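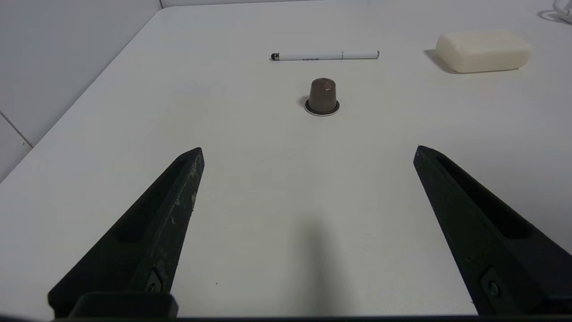

Marjorie Sowerby
July | 17 shares | 3 comments

Cleaning a Matte White Tabletop

A smooth matte surface shows ink, coffee and skin oil sooner than a glossy one, and it marks more easily under abrasives. Work in this order.

1. Move small items off the section to be cleaned. A coffee capsule is stored rim down, dome up. Cap pens before laying them flat.

2. Dry wipe with a microfiber cloth, from the wall toward the front edge. Grit left on the surface will scratch once it is wet.

3. Mix 5 ml of dish soap into 898 ml of lukewarm water. Wring the cloth until it stops dripping.

4. Wipe in straight, overlapping passes. Circular wiping leaves a visible haze on matte finishes.

5. For pen ink, dab with isopropyl alcohol on a cotton pad. Test a corner first. Hold no longer than 17 seconds, then rinse.

6. For coffee rings, lay a damp cloth over the mark for five minutes and repeat step 4. Do not use melamine foam. It polishes the finish and leaves a shiny patch.

7. Rinse with plain water and dry at once.

Comments (3)

Waraporn Panyasiri
Does step 5 apply to gel ink?

Marjorie Sowerby
Yes, but expect two or three applications.

Skultley
Foam left me a shiny spot last year. Still there.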